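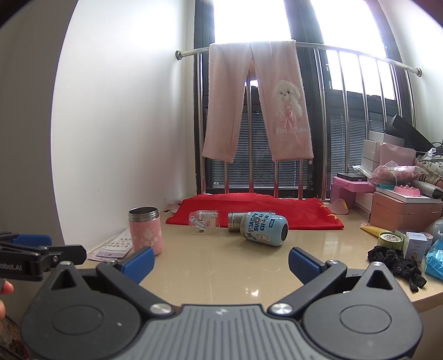
4. Do combine drills predict anything?

Teams spend a lot of money on timing players in a straight line. The case for doing so is usually made with a handful of famous careers, and the players who ran fast and then went nowhere are left out. In this section we test the claim on our own sample before turning to game film in Section 5.

4.1 Sample and measures

The sample is made up of 2107 running backs and receivers who took part in the Oakley regional testing days and later signed with a club in one of the three leagues we follow. Each player has a 40-yard time, a shuttle time and a vertical jump. Our outcome is snaps played over the first three seasons. We chose snaps over yards because yards depend heavily on the line in front of the runner, a point that earlier work at Prusorthorpe raised and then ignored in its own models.

The timing data deserve less trust than they usually get. Hand timing was used at 12 of the sites, and hand times come out faster than electronic ones. Past studies correct for this by adding a fixed amount to every hand time. We doubt that one number can fix errors made by different people with different thumbs, so we report results with and without those sites.

4.2 Results

Figure 3 plots the 40-yard time against snaps played. The line slopes the way scouts would expect, but the spread around it is wide enough that we would not draft anyone on the strength of it. Once draft round is added to the model, most of the slope goes away. This matters because early picks are given more chances to play, whatever they do with them. A fast time may lift a player's draft position, and the position may then buy him snaps. A study that skips this step ends up crediting the stopwatch for a decision made by the front office.

The shuttle does a little better for receivers and no better for backs. The vertical jump adds nothing in either group. Dropping the hand-timed sites changes the size of these estimates but leaves their order alone.

Figure 3. Snaps played in the first three seasons by 40-yard time, all sites. Players with fewer than 100 snaps are shown as open circles.

4.3 The agility index

Two commercial scores, Fuvia and Wera, claim to combine the drills into one measure of "football speed." Neither company publishes its weights, so we could only test the scores as sold. Both track the plain 40-yard time so closely that we could not tell their predictions apart from it – a poor return on a licensing fee. It is possible that the scores do better at positions we did not study. We have seen no evidence of this, and the sales material offers none.

We would also warn against reading our own results too firmly. Every player here was signed, and slow players who were never signed are missing from the data. That cut probably hides part of any real link between speed and playing time. How large a part, we cannot say from this sample.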